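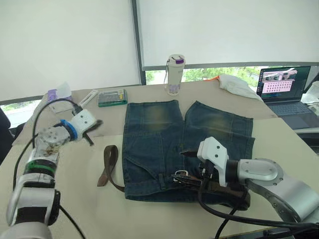 January 25, 2022

Spent the morning on the negotiation exercise for the climate workshop, and I'm setting it all down while it is fresh, partly for my own sake and partly for Thodoris Giannakopoulos, who has promised to run the second table and will want to know what he has let himself in for. The case we keep coming back to in the opening round is clothing, because everybody in the room owns some and everybody has an opinion on it. A pair of dark blue jeans with faded patches across the thighs and a brown leather belt still in the loops is as good a way into consumption emissions as any I know: which country should carry the carbon, the one that grew the cotton, the one that did the sewing, or the one where somebody has them folded on a table? I had meant to give that question ten minutes and it ate most of an hour when we tried it on colleagues, and I was enjoying myself far too much to stop it.

Now the exercise proper. There are 16 seats, with two delegates to a country, and the countries are all made up so that people don't simply recite what they have read in the papers. Bruseo is the big exporter, rich in coal and rather touchy about it. Grirneck is small, low-lying and losing its shoreline. Irska has forests and would like to be paid for them (quite reasonably, I think, though I must try not to let that show when I'm in the chair). The other countries still need proper names and I'm open to offers, please, as my own attempts all sound like cough medicine.

What went well in the trial: the Grirneck pair had read their sheet closely and asked for loss and damage to be put on the agenda before anything else was agreed. That caused a lovely row, very civil, and it taught the rest of the table more about agenda-setting than my slides ever have. I'd like to move it earlier and let it run.

What went badly: the finance round. I had written the pledge cards in such a way that a country could promise the same money twice, once as adaptation and once as forest funding, and Bruseo spotted this almost at once and did it with great cheerfulness. I know this happens in real life, and there's a case for leaving the loophole in and talking about it afterwards, but it did leave Irska feeling cheated and a bit flat for the rest of the session. Thodoris thinks we should keep it and warn one delegation privately. I'm in two minds. Will try his way next time and see how the mood holds up.

The Athanasiadis room is booked again for March. It's a nice room with good light but the echo is dreadful, and when both tables are bargaining at once you can't hear the chair. Could we put one group out in the corridor for the bilateral talks? Must ask about the doors, and about tea while I'm at it.

Handouts: the country sheets come to 31 pages altogether and that is too many. The emissions tables can go at the back, or on the wall in large type, where people will stand and argue in front of them anyway. Keep the one on transport, lose the one on cement (sorry, I know I fought for it). The glossary needs "nationally determined contribution" in plain words near the top, as I was asked for it again and again and gave a slightly different answer each time.

Still to do: rewrite the pledge cards, shorten the Bruseo sheet, find a louder bell, and send Thodoris the timings with the clothing discussion put down as a full hour.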